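Notebook, plate sorting bench
17th February

Reran the perception stack this morning on the new build before touching anything else. Khoa says the new segmentation head from Draltura fixes the plate problem. I have heard that twice before, so I am writing down what I saw before anyone tells me what I saw.

State of things at the start: planner unchanged since last week, controller gains unchanged, camera extrinsics redone by Serpil yesterday evening and not touched since. The only thing that moved is the mask model and the bit of glue code that turns masks into grasp candidates. I diffed the config against the old one to be sure and found that somebody had also raised the mask confidence cut to 75 per cent. Khoa says that came with the release. Fine, but then we are testing two changes and calling them one. I put the old cut back for the first batch.

First batch was 100 replayed captures from the bench log. The headline figure looks good, and I don't trust it, as a fair share of those captures were in the set we sent to Draltura for tuning. Must ask Serpil which ones. If the list doesn't exist we should stop quoting that figure in the Trindov report.

So I went to a fresh layout, static capture, no motion, just to see what the pipeline believes is there.

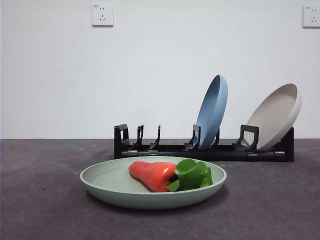

The scene graph is what the planner reads, so that is the output I care about, more than the coloured masks everyone likes to put in slides. For this layout it gave me the rack as one object with a bounding box that swallowed both standing plates. The masks underneath were right: the blue plate and the beige one came out separately, with clean edges. Then the merge step joined them to the rack on depth overlap and threw their labels away. The empty prongs to the left of the blue plate should be the free slots for the green plate once it is cleared, and the graph had no free slots at all. With the rack reported as one solid lump, the planner would refuse every placement and log it as unreachable. I bet half the "unreachable" failures we have been blaming on the arm are this.

Pepper and leaves: it got the pepper. The leaves it first called part of the pepper, then on the second pass a separate item with low confidence, then part of the pepper again. Same still input, same seed as far as I can tell. Either the seed isn't being passed to the refinement pass or something in there runs in a different order each time. Khoa thinks it is harmless. I don't think a result that flips on identical input is harmless when the next stage decides whether a plate counts as clear.

The highlights on the pepper did not split the mask, which the old head used to do regularly. Credit where due. That part does look better, though one pepper is one pepper.

After lunch: turned the merge step off altogether. Standing plates came back as two objects, slots came back, and the placement query returned a pose for the green plate in under 2 seconds. Query only, nothing executed. The pose was a bit low for my liking and I suspect the base rail is being fitted flat when the depth there is mostly noise from the black plastic. Serpil wants to replace the fitted rail with the CAD model and register against it. I would do that. Khoa would rather widen the tolerance, and I have said no to that for the reason I always say no to it. We widened it in July and spent the following weeks finding out what it hid.

Also tried the 75 per cent cut on the same capture with merge off. Leaves vanished completely. So the planner would have been told the plate held one item, and after the pepper was taken out it would have gone for the plate with the greens still on it. The release notes call this "cleaner output". I suppose it is.

Left running: 2,000 simulated layouts with merge off and the old cut, logging slot count against ground truth. The simulator renders the rack shinier than the real one, so a good score there will tell us the code runs and not a lot more. Results go in the Harb folder, same naming as before.

To do
Serpil: list of captures sent to Draltura. CAD of the rack, with the end post, which the old mesh leaves out.
Khoa: find where the seed is dropped. Please don't just fix it in the wrapper.
Me: rewrite merge so it joins on contact and label, with depth overlap as a hint only. Go back through the unreachable failures and check the slot count on each.

Don't tag this build as stable until the flipping is explained. Tirex branch stays on the old head for now.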